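21 Oct 2023

Up before eight and at the kitchen table by half past, because Efa Penry wants my notes on the grippers before she goes up to Nellthorpe. I had hoped to be done by lunch. I was done at ten to four.

The plan was the same as on Thursday: clear a table of litter, one gripper in each hand, everything into the bin on the right. Last time I wore the old foam pads and lost nearly every piece of paper I touched. Today I had the ribbed ones on, and the spring on the right hand let out by two turns as Tadeo suggested. I also changed how I hold the left. If I keep my wrist low I can leave that gripper parked at the side while the right does the reaching, and my shoulder doesn't ache so soon.

Started with whatever was nearest the middle. The big cup was the one I was least sure of. The jaws open wide, but a cup that size lying on its side wants to roll, and if you come at it from the base you push it away. Going for the rim is better — one finger inside, one out.

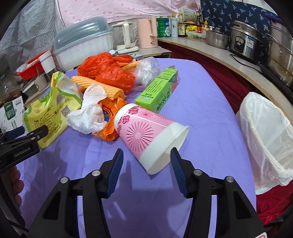
Right jaws open for the cup, left one parked by the yellow packet.

Did the whole table again and again until I had 100 picks written down. 82 were clean at the first try. With the foam pads it was 57, so the ribs are worth having, whatever Gilles says about them marking soft things. They did leave lines on the cup by the end, but it's only a cup.

Notes for Efa, as I wrote them:

Tissue is easy now. Close slowly and it bunches up between the pads. Foam mesh sleeves are easy too, they squash and stay squashed. Thin plastic bags are still the worst. They cling to the cloth, and when I let go over the bin they cling to the pad instead, so I have to shake the gripper, and Sigrún has asked us not to shake. The long green carton is fine if taken across the narrow side and bad if taken near the end, when it swings round and hits things. The orange wrapper slid out twice when I was in a hurry.

Left and right don't feel the same. The right has more play in it since I let the spring out, and I found myself using it for the light things and leaving the stiff packets to the left. Must ask Tadeo whether to match them or leave it.

Rang Maxence after tea about the Drakham controller. He thinks the lag is in the cable. I don't, but I'll swap it on Monday and see. Hands sore. Bed early.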